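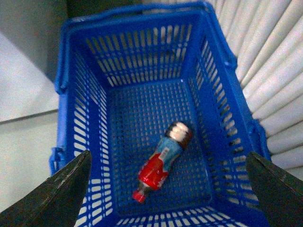

Blue basket, from above.

Jun 12, 2022

Back from the hall with a stiff neck and a head full of cables. We streamed the Fladville choir concert last night, the big summer one, and I was on the switcher for the whole thing, start to finish, which is the first time they've let me do that without someone hovering at my elbow.

So, the new switcher. It's the Chiba, the one I've been going on about since before Easter, and I do love it, I really do, but whoever decided the preview row and the programme row should be the same shade of grey when nothing's lit wants a talking to. I put camera 2 to air during the first hymn when I meant to line it up, and 2 was having its focus fiddled with at the time, so everybody watching at home got a lovely soft blur of the altos for a good long moment. I cut back to the wide and hoped for the best. The chat didn't seem to mind (someone typed "arty!") and I'm choosing to take that kindly.

After that I settled down. We had 3 cameras: the wide at the back on the balcony, one on the left aisle for the conductor and the soloists, and one tucked behind the piano, which is my favourite shot in the whole building. You get the hands and then the faces beyond, all lit from the side. I probably used it too much. I watched a bit of the recording over breakfast and there's a stretch in the second half where I keep going back to it like a dog to a biscuit.

Sound was the thing that kept me awake though. We take a feed off the hall desk, and it arrives a hair earlier than the pictures, so the mouths are late. At rehearsal I set the delay to 50 milliseconds and it looked fine on the monitor. On the stream it looked fine too until the tenor solo, and once I'd seen it I couldn't stop seeing it. I nudged it up to 134 between pieces, while they were clapping, and that was spot on. I've written it on a bit of tape and stuck it to the lid so I don't have to go through all that again in July.

Titles I was dreading and they went beautifully! I'd made them all up beforehand in Cerkia, one for each piece with the composer underneath, and loaded them in order so I only had to press the one button. The only wobble was when they swapped two pieces round without telling us. I had the wrong title sitting there ready to go, and I just left it off and let them sing. Nothing wrong with a clean picture.

The stream itself went out through Endow, which behaved. It dropped once, right at the interval, when all we were showing was the holding slide with the raffle notice on it, so if it had to go it picked its moment. I'd still like a second connection for next time. The hall wifi is hopeless and I had my phone propped on the windowsill as a spare, at 9 per cent battery, which isn't much of a plan.

We got past 1,000 views by this morning. I keep refreshing it. I know half of those will be the choir themselves looking for their own faces, and fair enough, I'd do the same.

Packing down took ages. The long run from the balcony had got itself wound round the radiator pipe and I was on my knees in the dark with a torch in my teeth while they stacked chairs over my head. Home very late, toast, bed, and then lay there cutting between cameras in my mind with my eyes shut.

Jobs before the next one: coloured stickers for the two rows of buttons, a proper headset so I can stop waving at the balcony, find out what that humming was on channel 4. Also give back the gaffer tape I borrowed, or buy them a new roll, there isn't much left on it.

Going to have a bath now.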